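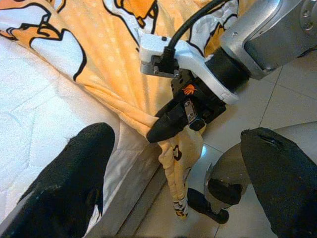 An orange blanket with white dots and cartoon characters, held at a fold.

7 min read

My mother folded every blanket in our home in the same way, and for many years I believed there was no other. You take two corners, somebody else takes the other two, you walk toward each other, and the smaller person bends down to pick up the fold. I was always the smaller person. When I moved into my own apartment in Sandwood, I had the blankets and no second person, and the closet became a place I opened quickly and closed even more quickly.

In November I went to see Nesma Abou Zeid, who runs the linen room of a family guesthouse called Sokol. She has 13 bedrooms to supply, and children sleep in most of them. Her shelves hold plain gray wool, some quilts and a great many printed blankets with animals, cars and cartoon faces.

"The printed ones are the worst," she told me. "They are big and they are soft, and the picture makes you look at the wrong place."

I did not understand this until she gave me one. When a blanket has a large figure on it, your eye follows the black outline of the figure, and you fold where the head ends or where the foot begins. The edge of the cloth goes its own way. Nesma turns such a blanket face down before she starts. With the pattern hidden she can find the hem with her fingers, and she only turns the picture up again at the last fold, so that the children see it on the bed.

Her sister Radwa does it differently. She leaves the picture up and uses the dots, if there are dots, as a sort of ruler. She pinches the cloth a little way in from the corner, because the corner itself is often stretched from washing, and she lays one row of dots along the table edge. Then she smooths with the flat of her other hand, away from the pinch. The sisters have worked together for seven years and they still do not agree about this.

What they agree about is the floor. For a large blanket a table is too small, and the part that hangs down pulls the rest after it. A clean floor holds everything still. I kneel now, on a cushion, and I fold in thirds along the long side and then in half, and once more in half. It makes a package that stands on the shelf with the round side to the front.

Endang Sutanto, a neighbor of mine, rolls hers and ties them with a ribbon. They look beautiful in a basket – I tried it for two weeks, and mine opened slowly like bread dough. Perhaps I rolled them too loosely. She says I must press out the air with my knee at each turn.

My closet shelf is 90 centimeters wide, and it now takes all the blankets in two piles, with the wool at the bottom. The door I still close quickly, from habit.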